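Progress report: gripper and camera comparison, two-arm desk cell
Prepared for Huvik by Bevan Bolger, Plallside workshop
October 24, 2020

Summary

The first half of the comparison is finished. Both finger sets have been run on the two-arm cell and the wrist cameras are working on both sides. We are one task behind the plan agreed at the start of the grant, and the money is on track. The main finding so far is that the Hollis fingers are better on thin and flat items, and the Lona fingers are better on anything with a handle. Camera position has made more difference to the results than we expected when we wrote the proposal.

Work done this period

The cell was moved to the back bench and rebuilt on its aluminium frame. The arms are now bolted to the front rail, one at each side, so that both can reach the middle of the table. The earlier layout had them facing each other and they got in each other's way on any task that needed two hands. The patterned table top and wall covering were kept from the earlier layout, as agreed, so that the cameras are tested against a busy background.

The test objects are ordinary desk and workshop things: sticky-note pads, paper, a small drawer unit, a toolbox and some battery charging parts. Most of them were already in the building.

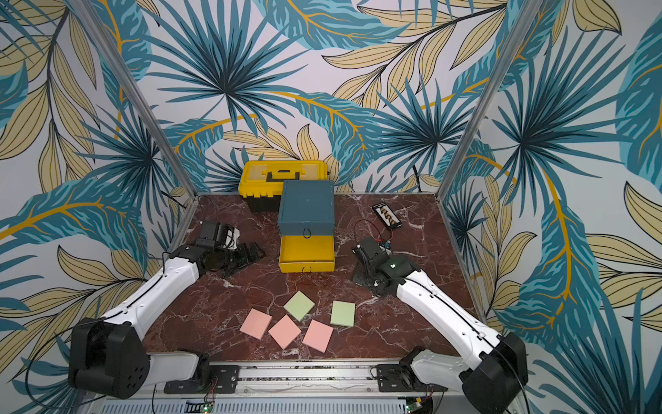

We ran 446 trials in total. Each trial was driven by an operator using the hand controllers, and was marked as a success only if the item ended up in the right place without a second operator stepping in. Trials stopped for a software fault were left out and run again later.

Of the total, 104 were drawer trials, where one arm holds the unit still and the other opens or closes the drawer. These were the hardest to do well. The drawer has a small loop at the front, and the operator has to get a fingertip into it or pinch it from the side. The Lona fingers have a narrower tip and managed this far more often. With the Hollis fingers most operators gave up on the loop and pushed at the side of the drawer instead, and that tended to turn the whole unit round.

The sticky-note pads went the other way. The Hollis fingers have a wider, softer pad and could pick up a note pad lying at any angle. The Lona fingers often pinched one corner and let it swing.

Cameras

Three camera positions were compared: fixed above the table, fixed to the side, and on the wrist. Operators were asked to use one view at a time for the first round and were then allowed to switch.

The fixed views were liked for moving the arms across the table and for keeping the two arms apart. For anything inside the drawer, operators chose the wrist view almost every time. Both fingertips can be seen in it, and the operator can judge the gap between them and the item. Its weak point is that the fingers hide whatever is directly under them, so the last part of a grasp is still partly guesswork.

We tried tilting the wrist camera down by a further 13 degrees. This gave a better view of the fingertips but lost the back of the table, and two operators asked for it to be put back. It is now at the original angle.

Loose paper in the drawer remains a problem for both finger sets. A stack can be moved as a whole, but taking only the top sheet worked in very few trials. We would like to keep this task in, as it shows up differences between operators as well as between fingers.

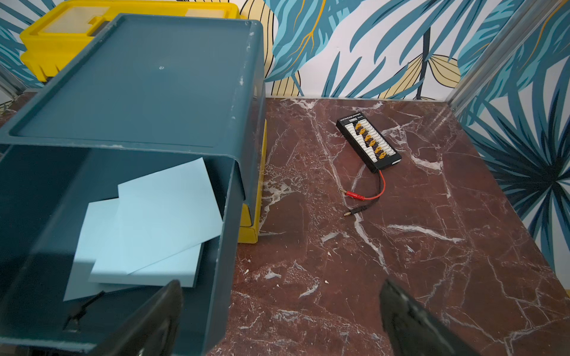
Problems and delays

The cable-handling task has not been started. It needs the operator to pick up a plug by its body and leave the wire slack, and neither finger set has a groove that would help. We have asked the Lona workshop for a modified tip and have been told to expect it in December.

The left arm lost its zero position on several mornings. The fault was traced to a connector at the base, which has been replaced. A cable on the same arm was also catching when the wrist turned fully, and has been tied further back along the link.

Spending

We have spent 60 per cent of the equipment budget. The remaining amount covers the modified tips, a spare wrist camera and one replacement motor. No change to the total is requested.

Next period

Start the cable task when the new tips arrive.
Repeat the drawer trials with operators who have not used the cell before.
Fit the Hollis fingers on one arm and the Lona fingers on the other, and run the two-handed tasks again.
Send Huvik the full trial log with the operator notes attached.

We would be glad of a decision on the mixed-finger trials before the next report, as they were not in the original plan and will take bench time from the camera work.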